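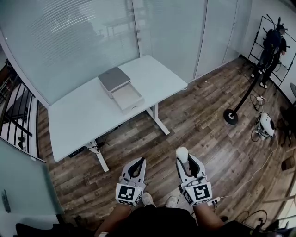 Handheld grippers: dropped pose tracking at the Kedbridge room

Users of the Kedbridge room will have noticed that sessions were halted part-way through last week. The fault has been traced and a temporary fix is in place. Details follow for anyone holding recordings from the affected period.

Symptom

The recorded position of the right gripper jumped by up to 600 mm between consecutive samples, then returned to its previous track. The left gripper was unaffected. No warning was raised by the Drono recorder, which marked every session as complete. The jumps came to light only when a batch was replayed on the arm at Hedegaard and the controller tripped on its speed limit. The arm stopped as designed. There was no contact with the fixture and no damage.

Cause

Each gripper carries a square black-and-white marker on its front, and its pose is worked out from that marker. The marker file loaded on the right-hand channel was an older one, with the wrong edge length and a second permitted identity left over from bench trials. When the marker was seen at a steep angle the software sometimes accepted the second identity and applied the wrong offset. Most short tasks at the desk do not call for such angles, so the error stayed hidden until work began on the tray exercise, where the wrist has to be turned well over.

The recorder should have caught this. It has a check on sample-to-sample movement, but the limit had been raised in August to silence false alarms and was never put back.

Extent

Of 1,284 recordings made with the old file, roughly 100 contain at least one jump. These have been moved to a separate folder on the Storkov server and must not be replayed on hardware. The rest passed the stricter check and have been released, with the exception of two long sessions where the log is incomplete.

What has changed

The correct marker file is now loaded on both channels and is read-only. The movement limit is back at its original value. A session that exceeds it will stop and show a red banner – please do not clear the banner and carry on, as the remainder of the recording will be discarded anyway.

Replay on the arm now requires a dry run in simulation first. This applies to old and new recordings alike.

Cables

A separate point came up during the fault inquiry. Power and signal leads on the floor at Kedbridge have been run wherever there was space, and extension sockets have ended up within reach of people's feet. An operator wearing a headset and looking down at the grippers has a poor view of the floor to the side. Until floor covers are fitted, keep leads clear of the operator's feet before starting, and do not step back from the desk with the harness connected to anything fixed.

Still open

The false alarms that led to the limit being raised have not been explained. They may return now that it has been lowered. If a session stops for no clear reason, keep the log, write down the task and the time, and send both to the Hedegaard desk before restarting.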